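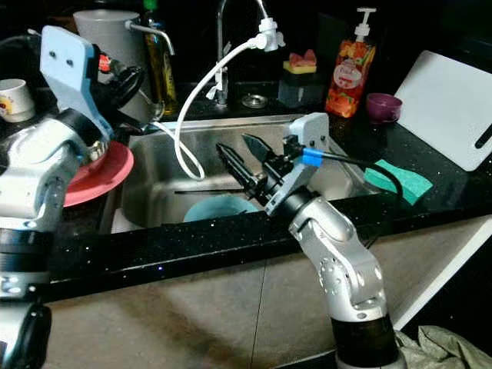 Kitchen and washing-up area, Skilholm holiday let, Pant. Inspected Monday, January 15, 2024, by Ramesh Kanaujia. Kept between the winter closure and the first guests, who have been promised a "fully checked" property by somebody who didn't have to check it. The black speckled worktop by the sink is good at hiding crumbs, so wipe it before deciding it's clean. A salmon-pink plate belongs in the cupboard, even when the sink is nearer.

1. Fire blanket
Present, on its hook. The hook is behind the door, which opens inwards. OK for anyone who plans their fires. Move to the other wall.

2. Smoke and heat alarms
Both tested, both very loud. Hall alarm has had its battery replaced. The old one was in the television remote, where it had presumably gone to retire.

3. Hot water
Runs hotter than I'd like at the kitchen tap. Valve needs turning down before a guest finds out the way I did. The Brukelberg heater manual is in the drawer, in German, with the useful page missing.

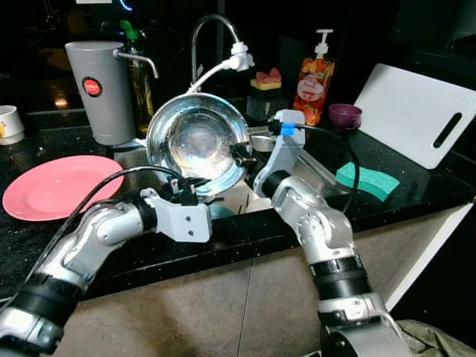 Drainage is fine, and the trap underneath is dry to the touch. I've left a sheet of newspaper in the cupboard anyway and will look again on Friday.

4. Sockets and leads
All faceplates secure. Toaster lead is scorched near the plug - binned, toaster with it. Replacement not to exceed 200 crowns, so expect something that does one side.

5. Floor
Lino lifting by the back door. Tripped over it on the way in and again on the way out to fetch the tape. FAIL until glued.

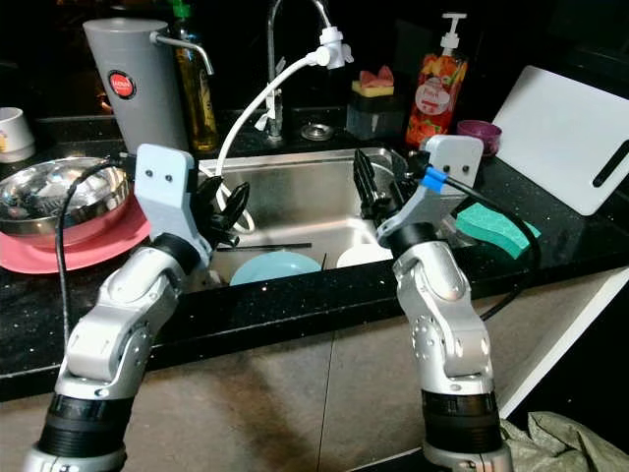 6. Windows and ventilation
Fan works. Window opens if you're firm with it and closes if you're rude. Restrictor fitted.

7. Gas
Not applicable. The form still wants 3 signatures for it. Signed.

8. Meter readings
Water 829, electricity 1,255. Sent to Pandach, who will no doubt ask for them again.

9. Crockery and pans
No chips found. One saucepan handle loose, tightened.
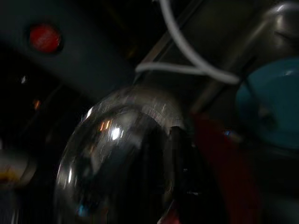
Kitchen, Skilholm, shiny surface.

Result: pass, apart from items 1, 3 and 5. Glue for the lino is on order.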